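Skevberg puts its ferry money back on the table

28 May 2024

I went along to the district council meeting in Skevberg last night thinking I'd be home for supper, and I got out a little before eleven. The item that ate the evening was the Protby ferry, and if you use it you'll want to know where things stand.

The short version: the council voted to reopen the ferry contract it signed in May of last year with Graturen, the company that runs the crossing. The boats keep running while they talk. Fares stay put through the summer. After that, who knows.

What set it off was a petition with 1,839 signatures on it, which is a lot of people for a place our size (I signed it too, so factor that in). The complaint is the winter timetable. Graturen canceled 26 crossings between New Year's and the end of March, and people in Protby say they often heard only when they were already standing on the dock. I've been one of those people, and it's a cold dock.

Graturen sent two managers, who were polite and stuck to their line. Most of the cancellations were weather, they said, and the rest were down to one engine that has since been replaced. They offered a text alert service and a refund on monthly passes. The council liked the alerts and was cooler on the refund, which works out to less than the price of a lunch for most riders.
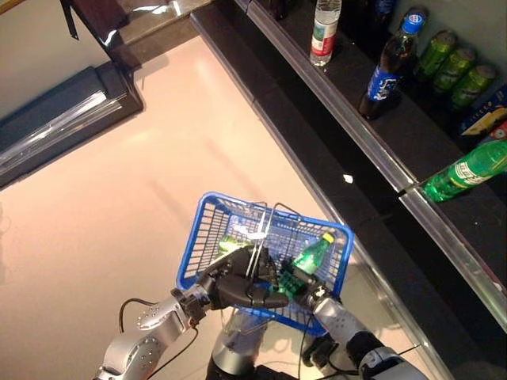
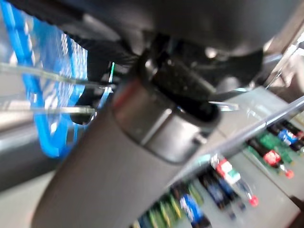 One Protby rider, speaking from the back row, told the council that a text message won't get anyone to a hospital appointment, and that what the town wants is a guaranteed first boat in the morning, whatever the season. That got the only applause of the night.

Then came the money — it always does. A guaranteed morning boat would mean a standby crew, and Graturen priced that at 296 a day. A couple of council members thought the figure was high and asked for the working behind it. They didn't get it last night, but the company agreed to send it over before the next session.

There's also a rival idea going around, the Uchida plan, which would swap the big morning ferry for two smaller boats. I've read it and I kind of like it, though it needs about 600 regular riders to pay its way and I'm not sure we have them once the summer people leave.

The council takes it up again next month. The petition stays open at the Skevberg library until then, at the front desk — bring a pen, theirs was running dry.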